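**Progress report to the Azevedo Fund**
**Project:** Names in the News, a study of how entertainment pages report on performers in court
**Reporting period:** second, ending June
**Submitted by:** Carolina Henriques, project lead, Cosonstead office

## 1. Position at the end of the period

The project is running to plan in two of its three strands and is behind in the third. The archive of published items is complete. The coding of headlines has been finished for the English-language titles and is under way for the Portuguese ones. Interviews with working entertainment reporters began six weeks later than agreed, and section 4 sets out how we propose to recover the time.

Spending remains within the approved budget. One transfer between headings is requested in section 5.

## 2. The archive

The archive now holds 2394 items, drawn from the celebrity and showbusiness pages of daily papers, weekly magazines and news websites. Each item mentions a film, television or music performer in connection with a civil or criminal case. Duplicates taken from agency copy have been kept but marked, so that they can be left out of any count where they would distort the result.

Tomás Simões has checked the dates and sources of 1020 items against the original pages. Errors were mostly small: a wrong edition, or an online headline that had been changed after publication. Where both versions of a headline survive, both are now stored.

## 3. Coding of headlines

Headlines are coded for the stage of the case they refer to (complaint, charge, hearing, verdict, appeal) and for whether the wording matches that stage. The most frequent mismatch so far is the use of "guilty" or "cleared" for an interim ruling. A second group concerns civil cases reported in the language of the criminal courts.

We have also added a code for items in which a court matter serves only as the opening to a piece on looks, clothes or relationships. This was not in the original scheme. It was proposed by Matilde Veloso after the pilot, and items coded before that point have been gone through again.
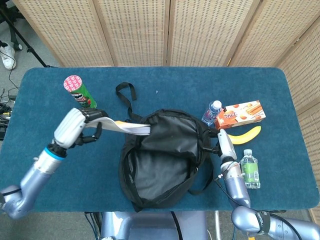

Sylvie McKinnon, having read the draft coding guide, replied that the new code was too generous to editors: in her view a piece on a performer's wardrobe that opens with a hearing should be counted as court coverage and judged as such, and "the reader doesn't know which half to take seriously". The team has accepted part of this. Such items will now carry both codes, and the final report will show the figures with and without them.

## 4. Interviews

We agreed to interview 34 reporters and desk editors. The delay arose from the consent form, which had to be redrafted twice to cover people working under contracts that restrict what they may say about their employer. The final wording was approved in June.

Renato Ledesma is now arranging interviews through the Govavbridge office. Most will take place by telephone in the early evening, after the main online deadlines. If the remaining sessions cannot all be held in the next period, we would ask to give priority to desk editors, who write most of the headlines in the archive.

## 5. Budget

Transcription has cost less than forecast. We request permission to move £800 from that heading to translation, where the Portuguese items have proved longer than expected. The total grant is unaffected.

The subscription to the Vendeo cuttings service ends during the next period and will not be renewed.

## 6. Next period

- Finish coding the Portuguese headlines and have a second coder repeat a sample.
- Complete the interviews, or report the shortfall by the midpoint.
- Send the Fund a draft of the chapter on corrections and apologies.

The Fund's decision on the transfer in section 5 would be welcome before the next translation invoice falls due.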